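Member Forum > Site Visits and Open Days > Tanguy open day, garment handling session

Posted by: visits_desk
Subject: Report on the Monday session at Tanguy

The regional members' group attended the open day at the Tanguy handling laboratory on Monday. Thirteen members had registered and 11 were present when the doors opened. The group was received by Jingyi Hou, who leads the garment program and conducted the demonstration in person.

The morning was divided between a short talk and a longer period at the worktables. The talk covered the laboratory's arrangement with Skaklow, which launders and repairs workwear under contract, and the question Skaklow first brought to the laboratory: whether the final folding station, at present staffed on both shifts, could be automated without sorting garments by type beforehand. Members may recall that Distetti presented a folding machine to this group in March. That machine accepts shirts only.

Questions were taken at the tables. Members who attended are invited to add their own observations to this thread. Corrections are also welcome.

----

Posted by: linen_and_line
Re: Report on the Monday session at Tanguy

Thank you for the report. I was unable to attend. Could someone who was present state which garments were shown, and whether the work was done by a machine or by a person? The invitation was unclear on this point, and my employer has asked me before approving travel to the next session.

----

Posted by: visits_desk
Re: Report on the Monday session at Tanguy

Trousers and towels were shown. The folding I observed was done by a person using a pair of hand-held grippers. Ms. Hou stated that the autonomous trials are held on other days and are not yet open to visitors.

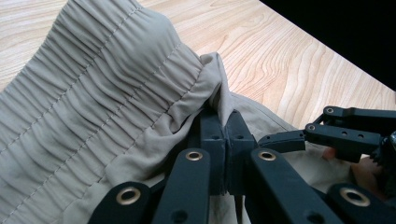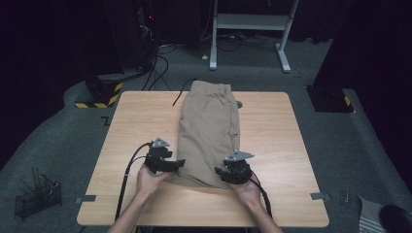

My own interest is in waistbands, and I will set out the reason at some length. In our plant the greatest share of rejected folds comes from pull-on work trousers, where the elastic draws the top of the garment narrower than the hip and the two layers no longer lie together. A gathered band with several rows of stitching, such as the one in the first photograph, is thick and springy, and the cloth next to it is much thinner. A gripper set for one may not suit the other. In the second photograph the trousers have been folded lengthwise, with the waistband at the far end of the table, and the right-hand gripper is pinching the fabric at the near corner. I asked Ms. Hou whether the band or the hems should be taken first. She replied that the program has not settled on a rule and that the people doing the work differ among themselves.

----

Posted by: press_room_4
Re: Report on the Monday session at Tanguy

I was present and wish to record a different view. The session was announced under the heading of automation. What we observed was skilled handwork performed with unfamiliar tools. I do not question the quality of the work. I do question whether members should be asked to give up a working day for it. The Distetti presentation had its limits, but the machine ran and we were able to time it.

I would also note that the talk ran long and left too little time at the tables for those of us in the second party.

----

Posted by: gulura_maint
Re: Report on the Monday session at Tanguy

I must disagree with the previous poster. The Distetti machine was timed on new shirts, all one size, supplied by the manufacturer. At Gulura we receive garments that have been through the wash many times, and no two pairs of trousers behave alike. I learned more from watching a person hesitate over a fold than I would have from a machine completing it under ideal conditions. If the person has to reposition a grip, a machine will have to do so as well, and we should know this before we are asked to sign a purchase order.

On the matter of time I agree. The second party had noticeably less.

----

Posted by: press_room_4
Re: Report on the Monday session at Tanguy

The point about worn garments is accepted. My objection is to the wording of the invitation -- had it read "manual demonstration," I would have sent our finishing supervisor, who would have had better questions than mine.

----

Posted by: linen_and_line
Re: Report on the Monday session at Tanguy

This is helpful, and I will pass it on. One further question for visits_desk: was anything said regarding zippers and metal buttons? Most of our stock has one or the other.

----

Posted by: visits_desk
Re: Report on the Monday session at Tanguy

It was raised by another member. Ms. Hou answered that garments with metal fastenings are planned for a later stage, and she gave no date.

With regard to the invitation, the wording was ours and the laboratory had no part in it. The notice for the next visit will state what is to be shown and by what means. I have also asked that the 2 parties be given equal time at the tables. Members wishing to attend should reply in the registration thread and indicate whether they prefer the morning or the afternoon.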